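Ticket 3702: blue tape coming up off the brown paper on the sorting table
Opened July 2026
Status: waiting on customer

Hi Gromari folks, me again! So the table covering itself is great, I have no complaints about the brown paper, but the blue tape I ordered with it (the Leemans roll, 240 feet) won't stay down. I laid out my grid, pressed every line flat with a plastic card, and within six days the ends had started to curl. Now some of it catches my sleeve when I reach over for the bins.

What I've tried so far:

Wiped the paper with a dry cloth first, then put fresh tape down. Held nearly a week, then the same thing.

Swapped to a leftover roll of Dodance tape from October for one line. That one is still flat, so I don't think it's the paper.

Turned the heat down in the room. No difference that I can tell.

Here are two pictures of the table.

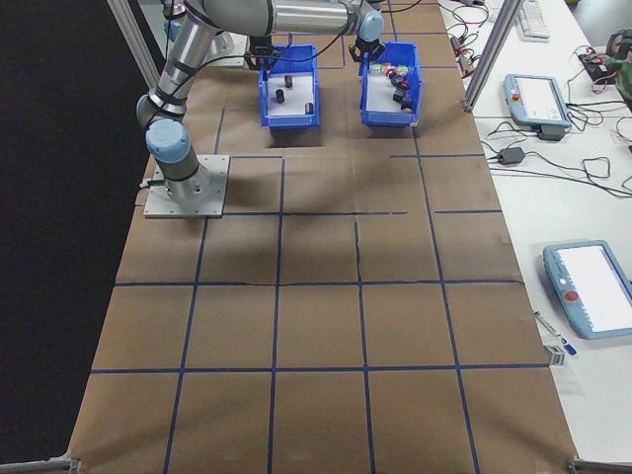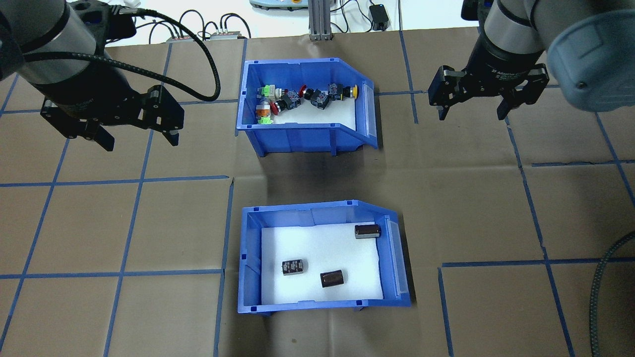 Blue tape lines and the two blue bins, in both of them.

I'd rather not pull the whole grid up if I can help it, the buttons and switches get sorted by square and I'd have to measure it all again (that took me an entire afternoon!). Could you tell me if the Leemans roll is meant for paper at all? The label only talks about floors. If it's just a bad roll, a replacement from the Drotham warehouse would be fine, same width please.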